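Getting corner grasps out of cloth clips with Drekis

Quick one, wanted this written down before I forget the steps. Covers the corner picker in Drekis, the bit that takes a wrist view and spits out a grasp point plus a closing angle. You need Drekis installed already and the Dolden labels unpacked. If you haven't done that go do it first, takes a coffee.

Step 1. Set your config
Open the picker config. Leave the defaults except the colour model. Turn it off for dark cloth. It was tuned on tea towels and it hates black. Use edge plus texture instead.

Crop height goes to the lower two thirds. The rest of the view is room, and the segmenter will happily grab a sofa or a coat if you let it.

Step 2. Run the segmenter
One frame first. Don't run the whole clip yet, I did that and sat there all morning. Look at the mask overlay. You want one blob with a clean outline. If you get 9 little blobs your texture threshold is too high, drop it to 3 and go again.

Step 3. Pick the corner
The picker ranks corners by distance to the midpoint between the jaw pads. Nearest wins. Good test case is black ribbed or wrinkled fabric on a checked cover, near right corner sitting between the blue pads.

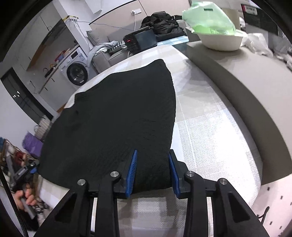

Reading time: 3 min

Couple of things to check on a frame like that. The checked cover throws glare on the right of the cloth, and glare makes false edges. Turn on the highlight mask, set dilate to 6, rerun. The border should follow the right side of the fabric in one smooth curve. If it zigzags along the check lines, dilate is still too low.

Second thing, the gripper is black and so is the cloth. Load the tool mask or teh arms get merged into the fabric and your corner ends up somewhere on a pivot pin. Both tools need masking, the left one too if it shows. Easy to miss.

Step 4. Closing angle
Picker fits a line to each side of the corner and splits the difference. Fine for square-ish corners. For blunt ones like the far tip up there, use the curve fit, slower but it doesnt flip sign on you.

Step 5. Export
Write out to the Seixas format, not the old one. Planner at Derkham won't read the old one since November. Keep the confidence column, the planner uses it to choose between candidates.

Then run the whole clip. Go have lunch.

If it breaks
Empty mask: crop is wrong, check it's measured from the bottom.
Corner jumps every frame: smoothing is off. Window of 9 works.
Angle is NaN: only one side of the corner got a line. Widen the crop a bit.

Still to do: layered cloth. Picker only knows about one sheet at a time so don't feed it a stack. Will add a section when that branch is merged.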